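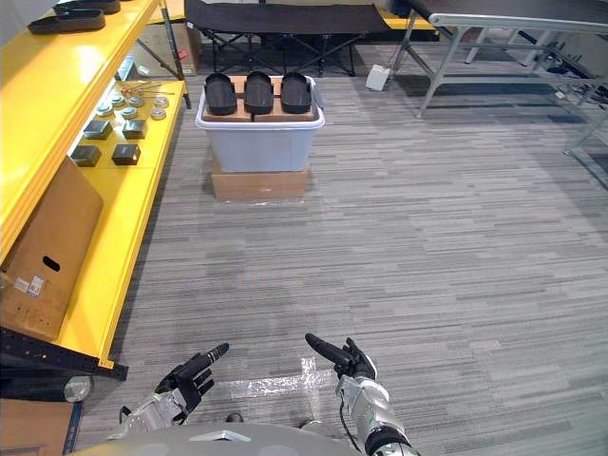

Both hands pointing, by the yellow shelves.

Skametti Rural Health Fund
Progress report no. 3, Kurkurville clinic and outreach grant
24th January

Dear Henrik and everybody on the grants desk,

I know you asked for two pages and I know I went over last time, so I'm going to try hard to keep this one short. (Henrik Mühlbauer already told me on the phone that he reads the money part first. It's near the end, same as always, so scroll away!)

The clinic building. We're open! The outpatient wing started seeing patients in the second week of the quarter, a bit behind the plan, and we've had 1,966 visits through the front desk so far. That's more than I put in the application, and most of it is blood pressure, coughs, sugar checks and sore backs. The mother and baby room opened a week later than the rest because the sink was put in on the wrong wall and had to be moved. It's a lovely room now and gets the morning sun, and the mothers seem to like sitting in there even after they've been seen, so we've put in two more chairs.

The lab corner is the part I'm least happy with. We can do blood sugar, hemoglobin and urine on site, but everything else still goes to the hospital in Lelow on the afternoon bus. If the sample misses the bus it has to be taken again the next day, and people who walked in from the far end of the valley don't thank us for that. Kasun Samarakoon has been talking to Lelow about a second pickup in the mornings. They've said yes in principle and then gone quiet, so he's going over there in person.

Village visits. The outreach team went out to Rind and the smaller settlements past it every week except the two when the road was under water. We had the van for most of those trips and borrowed the school's pickup for the rest. Ketsara Onsri runs these days and she's changed how they work. Before, people lined up from early morning and the ones at the back often gave up. Now she hands out times the day before, by phone or through the shop in Rind, and the line is much shorter and a lot better tempered. She wants to do the same thing at the clinic itself. I'm all for it, but I'd like to get the front desk phone fixed first, it drops calls whenever it rains.

Vaccinations came in at 2,933 doses for the period, counting the school days. We planned for fewer than that and ran low on syringes in the last week, which was a scare. Timo Oltmanns drove to Lelow and back for a box of them the same evening (thank you Timo, and yes, the fuel is in the accounts).

We also ran the nutrition classes I wrote about last time. Ketsara got them going in the hall behind the clinic and they've turned into something of a social event. There were 40 women signed up for the first round, and plenty of grandmothers who never signed anything and came anyway. The cooking demonstrations go over much better than the talks. We've dropped one of the talks altogether and nobody has asked for it back.

What's not going well. Staffing, mostly. We still have no full-time pharmacist. We advertised twice and had one good candidate, who took a job in the city the day before she was supposed to sign. Rüdiger Schmieder is covering three mornings a week and he's been a real sport about it, but he has his own work and he's been clear that it ends in June. If you know anybody at all, please send them my way. The pay isn't wonderful but the apartment above the store comes with it, and it has a new water heater.

The second problem is the power. It goes out most afternoons, sometimes for ten minutes and sometimes until dark. The vaccine fridge has its own backup and has been fine throughout, I check the log myself every evening. The rest of the building just sits there in the dark. Solar panels were in the original budget and got cut, and I'd really like to talk about putting them back in.

Money. We're under on building costs and over on fuel and medicines. The full sheet is attached with Kasun's notes down the side. I'd like your okay to move what's left in the building line over to medicines. We've got 141 patients on regular blood pressure tablets now and I don't want to be in a position where we tell them to come back next month. The training line hasn't been touched yet and will be used next quarter.

Coming up next: eye checks at both schools, a dental day if the Lelow dentist can still make it, two new health workers starting their training, and the fence. Yes, still the fence. The goats have found the herb beds and I've had enough.

Could we set up a call sometime in the next couple of weeks? Mornings are best for me, before the power goes. I'd like Ketsara to join so that she can tell you about the appointment times herself.

Oh, and the receipts for the van tires are in the second envelope, I left them out last time.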